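Home > Bathroom and Plumbing > Questions

Freestanding tub loses water during a bath, very slowly

Asked by Gijs Meijer in Hiltcombe
Tags: bathtub, drain, leak, water level

Hello all, I hope I put this in the correct section.

In January we moved to a house in Hiltcombe with a freestanding bathtub, and since then I have a small question which becomes bigger. When I fill the tub for a bath, the water goes down slowly. I measured it with a strip of tape on the wall of the tub. In one evening, without anybody in it, the level dropped 7 centimeters in 2 hours. The floor below stays dry. I put kitchen paper all around the tub and it was dry also the next morning. So the water must go away through the drain, I believe.

What I did already: I cleaned the stopper with vinegar and an old toothbrush. There was some hair under it, not much. After this it was better for one week and then it was the same again. I also turned the stopper a half turn, because I read somewhere that this can help, but I saw no difference.

My wife says we should simply live with it. But the children bathe one after the other, and for the last one I have to add hot water each time, and our boiler is small. The plumber of the former owners (a firm called Postorico) can come only in March and asks a call-out fee also if he only looks.

My questions are:
Can a stopper leak so much if it looks clean?
Can I replace the rubber by myself, or must the whole drain come out?
Is it possible that the water goes away through the overflow, even if the level is under it?

Thank you for your patience with my English.

3 answers, sorted by votes

Answer by Minoru Oda
Marked as helpful by the asker

Hello Gijs. I had the same problem in my own house for a long time, and I also do not write English as my first language, so we are two.

I will take your third question first, since many people mix it up. The overflow is connected to the waste pipe after the stopper. If the water in the tub is lower than the overflow opening, water can not go out through it. So if your tape was under the opening during the whole test, you can forget the overflow for the moment.

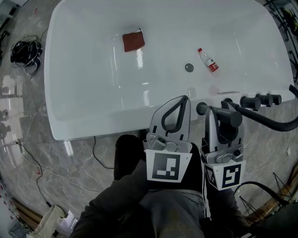
Water that leaves without making the floor wet nearly always passes the rubber ring of the stopper, and a clean ring can leak as well as a dirty one. The rubber gets hard with the years and keeps the shape of the old seat. Before you test again, take everything out of the tub, also small things like the folded cloth and the little bottle with the red cap in the picture. A cloth which moves to the drain can lie half under the stopper and keep it open by a hair, and then your test says nothing. Then fill to a hand's width, press the stopper down with your thumb for a minute, and look if the water stands still. With mine it stood completely still as long as I pressed, and so I knew it was the ring.

For the replacement you do not need to remove the drain. On most push stoppers the upper part turns out to the left. If it is slippery, use a rubber glove. Under it you find the ring. Do not pull it with a screwdriver, the seat is soft metal and one scratch is enough for a new leak. I used a wooden stick from an ice cream.

Take the old ring with you to the shop. I ordered the first one by measuring and it was wrong, because an old ring is a bit wider than it was when new. Kaneko sells them loose and they let me compare at the counter. I paid less than for a coffee. Put a very thin layer of silicone grease on the new one, not kitchen oil and not vaseline, these make the rubber swell.

If the water goes down also when you press, write again, because then I would look at the seal between the drain and the tub itself. In that case do not wait too long. This water does not always come on the floor where you can see it.

Comments on this answer

Gijs Meijer: Thank you, this is very clear. I did the thumb test this evening. When I press, it stays. When I let go, after a few minutes there is a small line between water and tape. So it is the ring! One thing I do not understand: to the left, is that seen from above?

Minoru Oda: Yes, from above, the same as a bottle.

Gijs Meijer: It came out. There is a number 16 on the bottom of it but I think this says nothing.

Minoru Oda: Probably a mold number. Take the ring itself to the shop.

Answer by tubfan_hiltcombe

just buy a new stopper, Hundel has universal ones. had mine 3 years no problems. dont waste time with rings

Comments on this answer

Minoru Oda: This can be good, but please check the thread before buying. Universal did not fit on mine.

Answer by Pipes and Patience

I agree with the first answer. I add only one point about the vinegar. Vinegar is good against lime but you should not leave the rubber in it for a night, it becomes dry and gets small cracks. Soap and warm water is enough for the ring. For lime on the metal seat you can hold a cloth with vinegar on it for ten minutes and then rinse well.

Also check if there is a lime edge on the seat. You do not see it well but you feel it with the finger. If the edge is there, a new ring will also leak after a short time, and this may be the explanation why your cleaning helped for only one week.

Comments on this answer

Gijs Meijer: I felt it, on one side it is rough like fine sand. I will clean it first and go to the shop on Thursday for the ring. I will write here how it went.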